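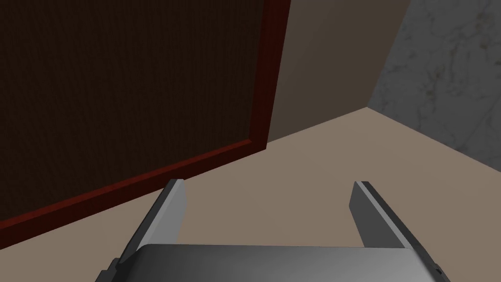
*Gripper with two gray fingers, in simulation.*

At 5:40 in the morning the parking lot behind the Mostbridge library is full of people swinging their arms, and I love every one of them. The Ladholm Striders have 211 members now, and a good half of them couldn't run to the corner when they joined (me included!).

Ximena Barrera started the group with a flyer and a borrowed stopwatch. She still leads the warmup herself, loudly, walking backward down the line. "If you can talk, you can go again," she told me on my first day. I could not talk. I went again anyway.

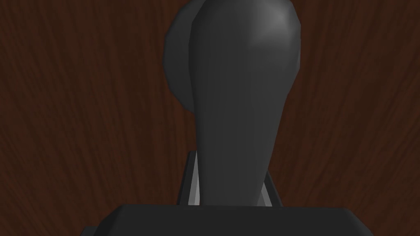

## Four Hundred Meters at a Time

Beginners run 400 meters, walk until their breathing settles, then run it again. Six rounds and you're done. By week five most people stretch it to eight, and somebody always brings oranges.

The hill session is my favorite. The road out to Wimitham climbs 423 feet past the old mill, the one with 1734 carved over the door, and the fast runners jog back down to bring the rest of us up. 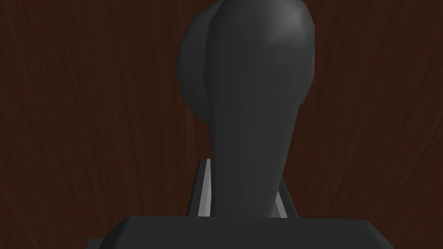

They don't make a fuss about it either. They fall in next to you and start talking about breakfast, and before you know it you're at the top with your hands on your knees, grinning like a fool.

The next beginner course starts in May. Wear shoes you've already broken in, and bring a flashlight for the walk from the gate.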